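March, equipment planning, laundry cell

Went through the spend with Khairul Lumbantobing before the Covinau quote lapses. 1533 left on the line after the last Retari invoice. Wants on the list:

– second pair of multi-fingered hands (Retari). Out of reach this quarter. Ask for a loan pair.
– cable boom or overhead reel, 700 from Kwok. Priority.
– spare baskets, same lattice pattern as now, 5 off. Petty cash.
– knee joint service kit. Lead time 12 weeks, so order now whatever else slips.

The boom is the one I would defend. With the umbilical on the floor we lose reach on the door side, and each reset means walking the cable back by hand. Kwok's arm clamps to the wall and needs no drilling into the partition.

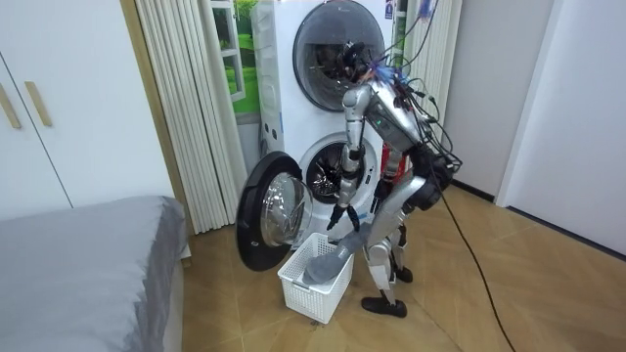 Khairul prefers going untethered and putting the 700 towards a Mevine battery pack. Fair point, but the pack adds mass at the back and we would have to retune the forward bend for the low basket work. Not before the summer.

Stacked machines stay. Side by side would be easier on the hips, but there is no floor for it with the bed and wardrobe in the same room.

To do: written price from Kwok incl. clamp. Check whether Covinau will hold their quote to month end. Knee kit order to go in today, before 16:00.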